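Household recipe and kitchen notes, transcribed from the Bekosetti notebooks. Plain text, one file per recipe.

## What this is

The Bekosetti notebooks are a set of handwritten kitchen books kept by one family over three generations. This repository holds the typed-up text of 76 recipes, together with an index of ingredients and a short glossary. The typing and checking were done by Orsolya Bognár, who also keeps this file up to date.

The scans of the notebooks are not included. They are large, and some pages have addresses and phone numbers written in the margins.

## Layout

- `recipes/` has the 76 recipe files, named after the dish
- `index/ingredients.csv` lists every ingredient and the recipes it turns up in
- `index/notebooks.csv` says which notebook and page each recipe came from
- `glossary.md` explains the older words and measures
- `CHANGES.md` is the change log

## Recipe files

Each recipe starts with a short header, followed by the ingredients and then the method. The header fields are:

| Field | Meaning |
|---|---|
| `title` | Name of the dish as written in the notebook |
| `title_en` | English name, if the first is in another language |
| `notebook` | A, B, C or D |
| `page` | Page number, or `loose` for slips tucked inside |
| `serves` | Left blank if the notebook doesn't say |
| `serve_on` | `plate`, `bowl`, `dish` or `board` |
| `checked` | `yes` once the text has been read against the scan a second time |

Spelling in the method is kept as found, including mistakes. Where a word can't be read it is given as `[?]`. Where it can be read but makes no sense, it is kept and followed by `[sic]`. Please don't tidy these up in a pull request.

The `serve_on` field was added in March. Notebooks A and B nearly always say what the food should be served on, and C mentions it now and then. If the recipe only says "serve", the field is left blank. Soup plates are entered as `bowl`, which a few people have queried, but it keeps the field short and the original wording is still in the method.
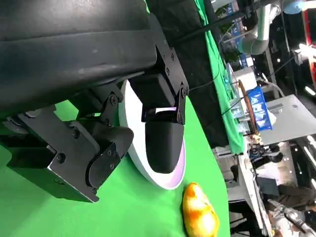 *`serve_on: plate`. Plain white, round.*

Platters of any shape go under `dish`. Bread and cheese are entered as `board` only where the notebook uses that word.

## Measures

The notebooks mix grams, decagrams, spoons and cups. Nothing has been converted in the recipe files. The ingredient index has a second column with grams, worked out from the table in the glossary, and it should be treated as a guide only. Flour is the worst case: notebook B uses a cup that seems to be smaller than the one in notebook C, and we have no way of measuring either.

Oven heats are given in words ("slow", "good", "bread heat"). The glossary has a range for each. Notebook D was written later and uses gas marks.

## What is missing

- Notebook C has lost 2 leaves near the back. The end of the plum dumpling recipe was on one of them, so that file stops mid-method.
- 42 of the recipes have been checked twice. The rest have been read through once and will have typing errors.
- The preserves section of notebook D isn't typed up yet.
- Three recipes are copied word for word from a printed pamphlet, *The Jidasero Baking Leaflet*. They have been left out until we know who holds the rights.

## Ingredient index

The index has a little over 4,000 words in it once the notes column is counted, so it opens without trouble in any spreadsheet program. It is saved as UTF-8 with commas. If accented letters come out wrong, import the file and set the encoding by hand; double-clicking it often picks the wrong one.

Brand names are kept where the writer used them. "Bakker" in notebook C is a baking powder and is indexed under both names. "Cirach" appears in four recipes and may be a vinegar. If you know what it was, please open an issue.

## Corrections

Open an issue with the file name and the line. For a guess at a `[?]`, say what you think the word is and why. Changes to the header fields can go straight in as a pull request. I usually go through these on a Sunday evening.

## Use

The recipe text, index and glossary may be copied and changed for any purpose, as long as the Bekosetti notebooks are named as the source. None of the recipes has been tested for safety. The bottling and curing instructions in particular are old and shouldn't be followed as written.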